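### 4.2 Segmenting the grasp phase

The Tornlow segmenter splits each recording into approach, closure, transport and release. Closure is taken from jaw width alone, and this works well for boxes and cups. Knitwear is harder. A thick fold stops the jaws early, and a thin one lets them close almost fully, so the width signal looks much like a missed grasp.

We therefore added a check on the wrist view. A small network, trained on 456 labelled clips from the Erkberg set, looks at the region between the jaw tips and scores it as cloth held or cloth behind. The score is smoothed over six frames before it can change the phase label. Figure 3 gives two wrist views from the same bed, both with a patterned background that the older Grimlow colour threshold handled poorly.
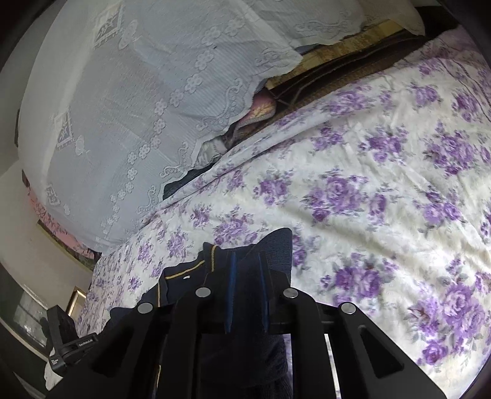
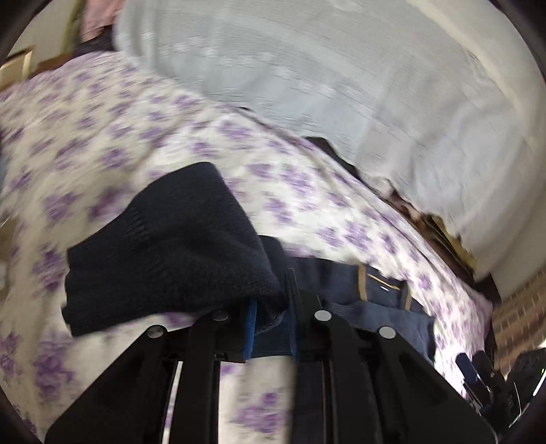

**Figure 3.** Wrist views with a dark navy knitted garment at the jaws. Denim is also in view beside the grip in the second.

### 4.3 Labelling effort

Annotators corrected phase boundaries in the browser tool described by Ma. Clips longer than 600 frames were split first. Correction took around 35 seconds per clip, most of it spent on the start of closure.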